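Prusturis 収納助言コーパス

README(データカード兼用)

概要

家庭の片づけ・収納について書かれた助言文を集め、その助言にどの程度の根拠が添えられているかを人手で判定したデータです。収録は3,291件、出典は51種類。ブログ、自治体の広報紙、住宅メーカーの小冊子、会員向け掲示板などが混ざっています。言語は日本語のみです。

「収納の科学」を名乗る文章があまりに多いので、どこに科学があるのか確かめようとして作り始めました。作り終えた今も、見つけたとは言いにくい状態です。助言が間違っているという意味に取らないでください。根拠が書かれていない助言にも、役に立つものはあるでしょう。このデータからは、役に立つかどうかは分かりません。

ファイル構成

advice.tsv 本体
sources.tsv 出典の一覧
labels.txt 判定ラベルの定義
guideline_ja.txt 判定作業の手引き
CHANGES 変更履歴

以前は要約版のCSVも置いていましたが、文字化けの報告が続いたので外しました。Excelで開く人は、文字コードを指定して読み込んでください。そのままダブルクリックして壊れた、という問い合わせには返事をしません。

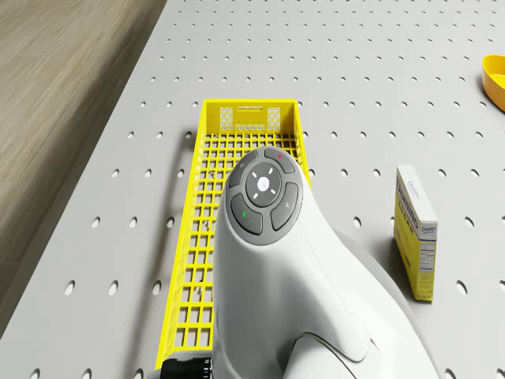
列の説明(advice.tsv)

id 通し番号。欠番があります。削除依頼に応じた分なので、詰める予定はありません。
text 助言の本文。前後の文脈は切ってあります。
source_id sources.tsvへの参照。
place 助言の対象になる場所。台所、玄関、押し入れなど。書かれていなければ空欄。
claim 助言が約束している効果。「時間が減る」「物が減る」「気分が良くなる」など、自由記述を短く直したもの。
label 根拠の判定。
note 判定者の覚え書き。内部向けの略記が残っています。

claim列は集計にそのまま使わないでください。同じ「すっきりする」でも、床が広くなる話と気持ちの話が区別されていないことがよくあります。書いた本人も区別していないのだと思います。

判定ラベル

測定あり:本文の中に、何をどう測ったかが書かれている。
引用あり:文献や調査の名前が挙げられている。中身の正しさは見ていません。
体験のみ:書き手または身近な人の経験が根拠になっている。
権威のみ:「専門家によると」「プロも実践」など、名前のない権威に頼っている。
根拠なし:言い切りだけで終わっている。
判定不能:文が壊れている、または助言かどうか決められない。

「引用あり」を信用しすぎないでください。原典までたどった分に限っても、助言と関係のない調査が引かれている例が珍しくありませんでした。睡眠の調査が靴箱の整理の根拠になっていたりします。原典の確認は全件では行っておらず、確認済みかどうかの印も列になっていません。次の版で足したいと前の版にも書きましたが、まだ足せていません。

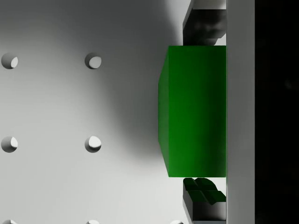 収集の方法

出典は大きく三つの経路から来ています。

ひとつはAvdaleの古いリンク集です。更新が止まっており、リンク切れがかなりあります。生きているページだけを読み、助言にあたる文を手で抜きました。

もうひとつは掲示板Rariaの公開区画です。投稿者の名前と、本人が分かりそうな記述は落としてあります。地名は市町村より細かいものを伏せました。それでも、投稿の文面を検索すれば元の書き込みに行き着く場合があります。完全な匿名化だと宣伝するつもりはありません。

残りは紙の小冊子や広報紙で、スキャンして文字認識にかけ、目で直しました。「棚」が「柵」になっているのを見つけたら教えてください。同じ誤りをもう何度も直していて、まだ残っている気がします。

広告記事は除く方針でしたが、除ききれていません。商品名を出さない広告が増えたので、判別は結局のところ判定者の勘に頼っています。ここを自動化したいという申し出を何度か受けたものの、試作の出力を見るかぎり、商品名のある体験談を捨てて商品名のない広告を残す傾向がありました。使っていません。

判定の作業

手引きの初稿はEglė Lepikが書き、Roald Skjelbredが全面的に削りました。削られた分は議論用のメモに残っていて、公開版には入っていません。

各助言は二人が別々に読み、合わなければ話し合って決めました。揉めたのはほとんど「体験のみ」と「権威のみ」の境目です。整理収納の資格を持つ人が自分の家の話をしているとき、それは体験なのか権威なのか。最終的には、資格が文中で理由として使われているかどうかで分けました。この線引きに納得していない判定者がいることも書いておきます。

一致率は載せません。途中で手引きを二度変えており、変更前後を混ぜた値にも、変更後だけの値にも、載せるほどの意味がないと考えています。数字がないと論文に引けないという苦情は受け取りました。引かなくて結構です。
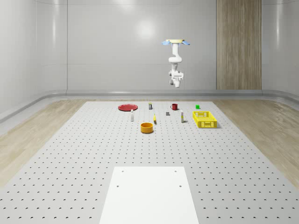 見えていること、見えていないこと

ざっと眺めて分かるのは、強い効果を約束する助言ほど短い、ということくらいです。これも出典の種類に引きずられている疑いがあります。見出しだけで成り立っているブログが混ざっているためで、出典を揃えて比べた結果はまだありません。

「物の定位置を決める」という助言は、言い回しを変えて繰り返し現れます。反対する文章がほぼ見当たらないため、正しさが確認された助言のように見えてきます。反対意見を書いても読まれないだけかもしれません。このコーパスは書かれたものの集まりであり、試してやめた人の記録は入っていません。

穴あきボードや有孔板の収納についても、賛成の文章ばかりが集まっています。設置した直後の感想が多く、一年後にどうなったかを書いたものは少数でした。フックが落ちる、ほこりがたまる、といった不満はRariaの側に偏っています。媒体の差なのか使い方の差なのか、手元のデータでは決められません。

かごや箱に「ひとまず入れる」助言は判定者の間で評判が悪く、覚え書きに余計な感想が書き込まれています。感想は判定に影響していないはずですが、保証はできません。気になる人はnote列を伏せて判定をやり直してください。結果を送ってもらえれば、こちらに不利な内容でもCHANGESに載せます。 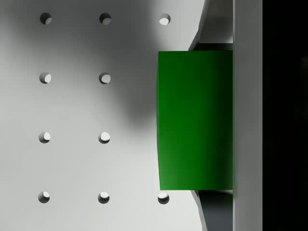
図:丸い穴が格子状に並んだ白い面(CG)

使ってほしくない用途

片づけの助言を自動で生成する目的には向きません。根拠のない言い切りが大量に入っているので、学習させれば言い切りのうまい文章ができるだけでしょう。

個々の書き手の信頼度を点数にすることもやめてください。ひとりの書き手から抜いた文は少なく、抜き方も偏っています。

「根拠なし」の割合を見出しにした記事の取材もお断りしています。以前Ozoliņšという名前の集計スクリプトを同梱していたところ、出てきた円グラフだけが独り歩きしました。スクリプトは削除済みです。古い版を持っている人は、判定不能の行が分母に入っていることに注意してください。

既知の問題

・同じ助言が転載で重複している。完全一致は除去済み、言い換えは未処理。
・place列の「納戸」と「物置」が統一されていない。
・小冊子の一部で発行年が分からない。sources.tsvでは空欄。
・「測定あり」の一部は、書き手の自己申告による所要時間にすぎない。ストップウォッチを使ったと書いてあるだけで測定に数えてよいのか、まだ決着していません。

更新

次の更新は11月を予定しています。予定どおりに出たことはこれまでありません。

利用条件

判定ラベルと手引きは自由に使えます。本文の権利はそれぞれの書き手にあり、引用の範囲を超える再配布はできません。削除の依頼には理由を問わず応じます。idを書いて送ってください。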